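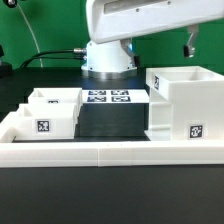 Home Stories Poems Contributors Submit

November
By Hạnh Văn

Achilleas Karagiannis had a knee that could tell you more about the weather than the radio could, and he was happy to let it. It had been grumbling since he was a young man carrying flour at the Lapointe bakery - up the stairs, down the stairs, 2,000 sacks a year by his own reckoning - and now that he was nearly 80 it had moved on from grumbling to outright speeches.

His daughter had sent him a jar of something called Mustska, which smelled of pepper and old cupboards, and he rubbed it in faithfully every night while the kettle boiled. He couldn't have told you whether it helped. He liked the rubbing, though, and he liked having a jar on the windowsill that had come in the post with his name on it in her big loopy handwriting.

On the morning of the first frost he decided to walk to Esham Street for the paper, knee or no knee. He put on the good coat, the grey one with the deep pockets, and took the stick he usually left behind the door out of pride.

It took him most of an hour. He stopped at the low brick wall by the school, and again at number 77, where a woman he knew only by her roses came out and asked if he'd like to sit down a minute.

"It's the knee," he said.

"Mine's the hip," she said, and moved the cat off the other chair.

They talked until the frost had gone from the lawn, and he went home without the paper.

Previous story Next story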